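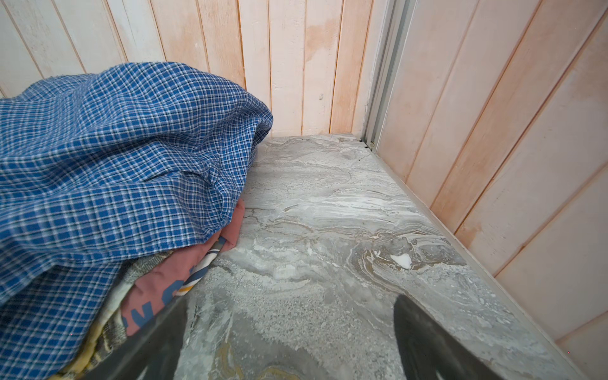

Skirnov replacement finger pads, soft grip, sold in pairs

In stock. Part no. 1112. Fits the Skirnov two-finger gripper, all versions.

Updated April 25, 2022. If you bought pads from me before this date, please read the bit about the recall before you do anything else!

So, the pads. These are the slip-on covers that go over the Skirnov fingers when you're working with clothes and other soft stuff (towels, bedding, knits). I sell them because I use them, and I've been using them on laundry piles long enough to have ruined a few sets myself. They go on dry, no glue, and they come off with a thumbnail under the back lip.

What went wrong with the old batch

The first batch had a seam along the inner edge, and on a fair number of them that seam opened up. You'd never spot it on boxes or bottles. On fabric it was awful. The open edge would catch a loop in a sweater, the arm would lift, and the gripper would happily report a clean release while the sweater was still hanging off one finger. Mine then drove to the next pickup with it. I lost a nice cardigan and a wrist cable that way, and I was standing right there with my coffee.

The worse one came from Laine Liepiņa, who runs two arms on Brukosum controllers. Her pad snagged down at counter level, the arm kept pulling, and the force limit didn't trip, as cloth stretches so much before it pushes back. She reached in to free it by hand. The cloth let go and the finger jumped back and caught her knuckles. Bruised, nothing broken, but I felt sick when I read her message.

Please hit the stop before you reach in. Every time, even if the arm looks like it's just sitting there thinking. A stretched shirt is a spring!

How to tell which pads you have

Run a fingertip down the inner edge. If you feel a ridge, they're the old ones. Take them off, stop using them, and write to me. I'll send a new pair and pay the postage, and I don't need the old ones back. The new pads are molded in one piece by Hirvonen and have no seam at all.

I ran a new pair through 500 picks on mixed clothing, prints and ribbed trim and chunky knits all thrown in together, and got no snags. I did get 4 dropped socks, but that was my camera settings. I'd still check the edges every 200 picks and swap the pads when the surface goes shiny.

Will they fit my Rarero gripper?

Sorry, no. The fingers are too wide at the base. People have tried cutting them down and then you're right back to a rough edge, so please don't.

In the bag: two pads, left and right (the left one has a dot inside), and a card with the fitting steps. Orders go out the next working day.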